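Verbruggen open day – anyone else go?

lamby_fan34
Just got back from the Verbruggen open day out in Stultonholm and my feet are killing me. They had more than 300 people through before lunch, so get there early next time if you want a spot by the screens. I hung around the simulator corner for most of it. It's a kitchen setup, all rendered, with a two-handed robot doing pick and place. The one I watched longest was the pepper one, right hand on the pepper on the cutting board, big gray box over on the left.

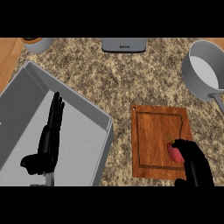
Wudham
Sim demos always look great, though. I want to see those fingers on a real pepper with a real waxy skin before I get excited. Did they run anything on hardware?

lamby_fan34
They did! Lamby was out in the back hall, but the line was so long I only caught the tail end. Ivana Jara did the talk and said they ran 2880 sim episodes before they let it near the real counter. She was pretty upfront that contact is the weak spot – soft stuff especially.

gearhound
2880 isn't a lot. We do that overnight at my job.

Wudham
Depends how much they change between runs. If it's the same counter every time, who cares how many.

lamby_fan34
I asked her that (well, the guy in front of me did) and she said they move the objects and swap the countertop. No idea how much.

gearhound
OK, that's better than I figured. Still not driving 9 hours for it.

mopsy
Is there another one in July? My kid would love this.

lamby_fan34
They had a sign-up sheet by the door, so I'm guessing yes. Parking is terrible, just so you know.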